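Keeping Apples and Other Fall Fruit Through the Winter

Posted 22 October 2022 in Kitchen & Pantry
Filed under: storage, fruit, fall
5 comments

We get a lot of mail in the fall from people with too much fruit. A neighbor drops off a box, or a trip to the orchard gets out of hand, and by the second week half of it is soft. Most of that loss can be avoided without buying anything. These are the methods we use ourselves, plus a few sent in by readers.

Sort first

Go through the whole box the day you get it. Pick up each fruit and turn it over. Anything with a bruise, a split, a wormhole or a missing stem goes into a separate pile to be eaten or cooked this week. One bad apple will spoil the ones touching it, and it will do it faster in a closed box.

Don't wash fruit before storing it. Water sits in the stem end and starts rot. Wipe off loose dirt with a dry cloth and leave the rest until you are ready to eat.

Sort by size too. Large apples go soft sooner than small ones of the same kind, so put the big ones where you can reach them.

Know what you have

Thick-skinned, tart, late-picked apples keep. Thin-skinned early ones don't, whatever you do to them. If you don't know the variety, press your thumb lightly near the stem. If it gives at all, treat that batch as eating fruit and use it by the end of the month.

Pears are different. Most kinds are picked hard and ripen from the inside out, so a pear that feels soft all over is usually past it. Keep them cold and bring in three or four at a time to finish on the counter. Check the neck every day. When it gives a little, eat it.

Quinces will keep a couple of months in a cool place, but they scent everything near them. Give them their own shelf.

On the counter

Keep out only what you will eat in a few days. An apple at room temperature goes mealy much faster than one in the refrigerator. A wide, shallow dish is better than a deep bowl, where the fruit at the bottom gets forgotten and squashed. A dinner plate does the job fine.
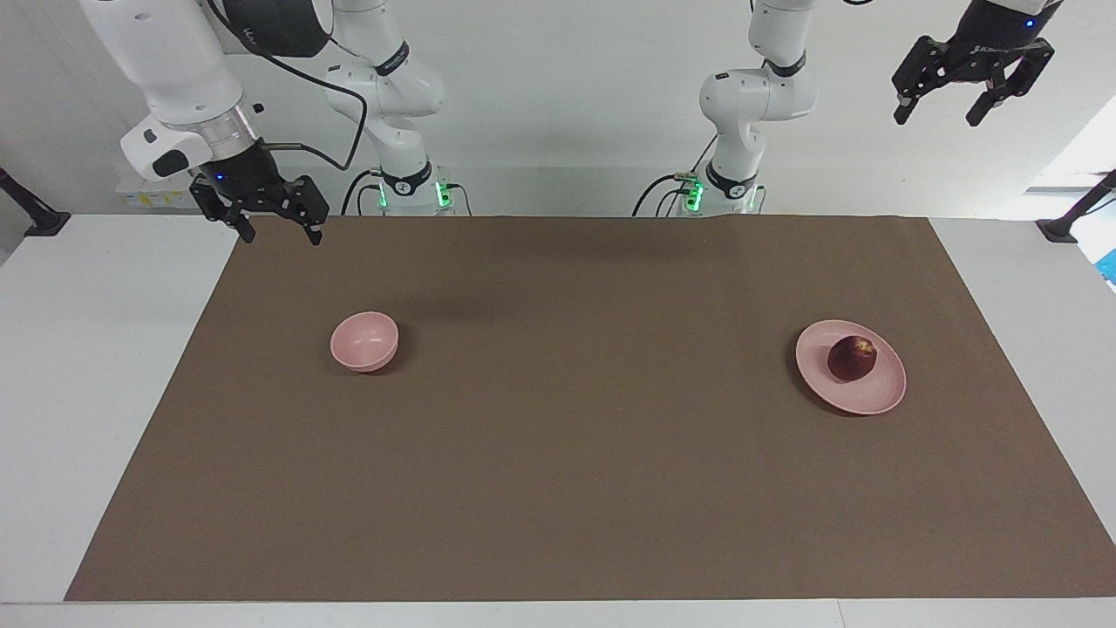
One apple out on a plate, the rest in the cold.

Keep the dish out of direct sun and away from the stove and the top of the refrigerator, which is warmer than people think. Bananas should sit somewhere else. They give off a gas that ripens other fruit, and apples give off the same gas, so the two together hurry each other along. If you want to ripen a hard avocado, that is the time to put it in a paper bag with an apple.

In the refrigerator

The crisper drawer is the right place for up to a dozen apples. Put them in a plastic bag with a few holes poked in it — a pencil point works — and set the drawer to high humidity if it has a slide. Keep them away from carrots, which turn bitter near apples, and from lettuce, which gets brown spots.

In the garage or cellar

For a full box you want a place that stays just above freezing, is dark, and is a little damp. An unheated garage will work in most areas until hard frost. Hang a cheap thermometer at shelf height and look at it morning and night for a few days before you trust the spot.

Wrap each apple in a half sheet of newspaper. Use the black and white pages and skip the glossy inserts. You don't need to fold it neatly, just enough that no two skins touch. Set them in a single layer if you have the room, two layers at most, with cardboard between.

Do not store potatoes in the same corner. The apples will make them sprout, and the apples will pick up an earthy taste.

Check the box once a week. Use your nose before your hands. A sweet, cidery smell when you lift the lid means something in there has turned. By the end of November, check twice a week.

When they start to go

Wrinkled apples are still good for cooking. Peel, core and slice them, toss with a little lemon juice, and freeze flat on a baking sheet before bagging. Mark the bag with the amount. We put 600 grams in each, enough for one pie in our dish.

For sauce, cook them with a splash of water over low heat with the lid on, and hold off on the sugar until the end. Stored apples are sweeter than fresh ones and you will probably need less than the recipe says.

Throw out anything with mold on it, including apples you had planned to cook.

From readers

Sarla Katiyar keeps her apples in clean, dry sawdust in an old dresser drawer and says the Brostow apples from her own tree were still firm in spring. Make sure the sawdust comes from untreated wood. Pine will flavor the fruit.

Fiifi Aryee writes the date on a strip of masking tape on every box and keeps a list on the garage door. He eats the oldest box first, even when the newer one looks better.

Next time: drying herbs, and cleaning the lint out of places other than the dryer.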